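Paper Use and Duplex Defaults in a Shared Study Room

3. Method

The study compared two print settings in the Tamayo building study room. During the first period the queue was left at its original single-sided default. During the second period the default was changed to double-sided, and users could still override it in the print dialog. Page counts were taken from the Clorum queue log, which records sheets and page images separately. Jobs of one page were excluded because the setting has no effect on them.

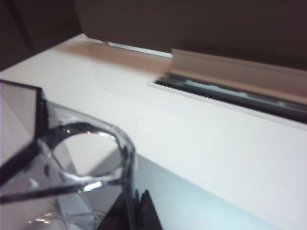 Figure 2. White machine housing with beige flap and slot.

After exclusions the log held 383 jobs for the first period and 300 for the second. The difference follows from the shorter second period, which ended in June when the building closed. Results are therefore given as sheets per 100 page images and not as totals.

3.1 Processing

Log files were exported as plain text and sorted by job length. Canceled jobs were removed by hand. Two entries with a page count but no sheet count were treated as missing. The sorting script is listed in Appendix B.
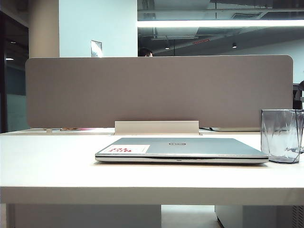 Figure 3. Desk with closed laptop.

Override behavior was coded as a yes/no variable. A job counted as an override if its final setting differed from the default in force when it was sent. The log does not show why a user changed the setting, and the short survey (Appendix C) was answered by too few people to fill that gap.
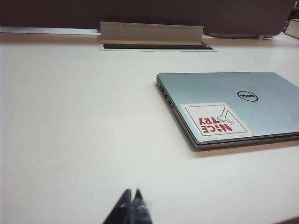 Project Reports, Vol. 4, p. 17

4. Results

Of the 300 jobs in the second period, 229 kept the double-sided default. Most overrides were short documents of two or three pages. Longer jobs, mainly lecture notes and lab manuals, were rarely changed. This agrees with the pattern in the earlier Olatska report, although that study used a staff office and a different queue.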